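December, before breakfast

Up early to start the bread for the weekend. I'm using the Ladis rye flour again, the coarse one, and it drinks more water than the packet says. Last time I followed the packet and got a brick. Today I put in 26 grams extra and the dough came together fine, sticky but fine. Total weight with the starter was 1326 grams, which just fits the long tin.

The starter had been in the refrigerator too long and smelled of nail polish. I fed it twice yesterday and it doubled by bedtime. I keep only 100 grams of it now. Feeding more than that was a waste of flour.

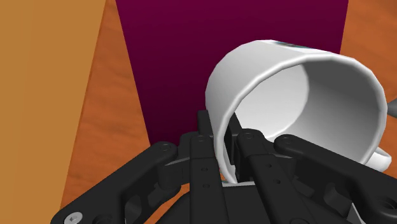
White mug on its side.

Coffee was the last of the Wirine beans. They were all right, a bit dark for me. I won't order them again unless the Navickas shop is out of the other kind.

Mid-morning. Dough has risen maybe a third. The kitchen is cold, so I moved the bowl into the oven with only the light on. I should write down that the light alone gets it warm enough in there, because every winter I forget and turn the oven on low, and then the outside goes dry.

Made caraway butter while I waited. Toasted the seeds too long the first time and threw them out. Second batch good. More salt next time.

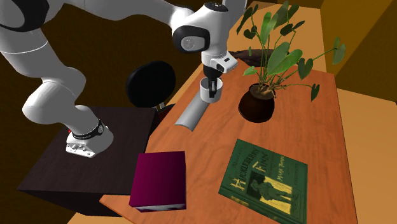
The loaf went in after lunch. I started it hot, then turned it down and left it until the middle read 193 on the probe – I wanted a few degrees more but the top was getting dark. Covered it with foil and gave it another ten minutes.

Evening. Haven't cut it. Rye needs to sit overnight or it gums up the knife. Wrapped it in the blue towel. There's a crack down one side, so I probably shaped it too tight or put it in too soon.

Soup for supper, barley and carrot, nothing special. The lid on the Skekico pot is loose again – the screw needs a washer. Buy washers, caraway, yeast for the rolls.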